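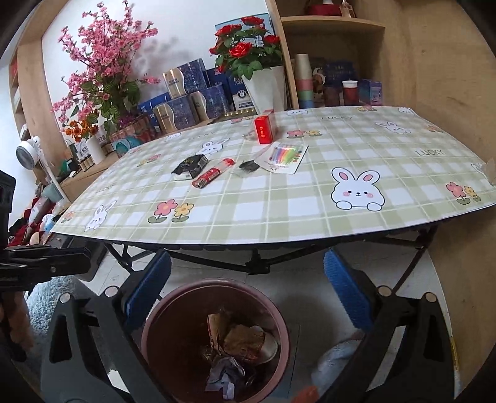
Hand-held demonstration

Main page | Contents | Methods | Hardware | Glossary | Recent changes

Hand-held demonstration is a way of teaching a robot a manipulation task in which a person carries the gripper and does the work directly, with no robot arm present. A camera mounted on the tool records the fingers and whatever lies beyond them. The recordings are later used to train a control policy for an arm fitted with matching fingers. The method belongs to the wider field of learning from demonstration, alongside kinaesthetic teaching and teleoperation.

Equipment

The tool is usually a two-jaw gripper worked by a trigger or by squeezing. Soft finger pads, often textured and brightly coloured, are screwed to the jaw arms and keep the same place in view throughout a recording. A fisheye lens is common, as it takes in both the pads and a wide area of the room. Straight edges such as table fronts then appear curved, and the distortion is either corrected by calibration or left for the policy to learn.

Comparison with other methods

In kinaesthetic teaching the operator pushes a real arm through the motion. Joint angles are recorded exactly, but the operator's hands may block the camera. In teleoperation the arm is driven from a distance by a leader arm, joystick or headset. Delay and the lack of touch tend to slow the operator down.

Hand-held tools are lighter and can be taken into homes and shops. Their main weakness is that the path of the tool must be estimated from video and inertial data – an error here passes straight into the training set. A person may also make movements that the arm cannot reach.

Collection practice

Recordings are commonly made in furnished rooms with patterned cloths, small packets and crowded shelves, so that the policy does not come to depend on a plain background. The Wandley protocol, drawn up by Evdokia Kalogeropoulos at Asstead, asks for 400 demonstrations per task spread over 32 rooms. Volker Hagedorn later applied it to tidying tasks in the Skavidar set, which holds 3,000 recordings. Clips in which tracking is lost for more than 2 seconds are discarded.

See also: Leader arm; Strobel calibration; Visual odometry

This site uses cookies to remember your reading settings. Accept | Manage choices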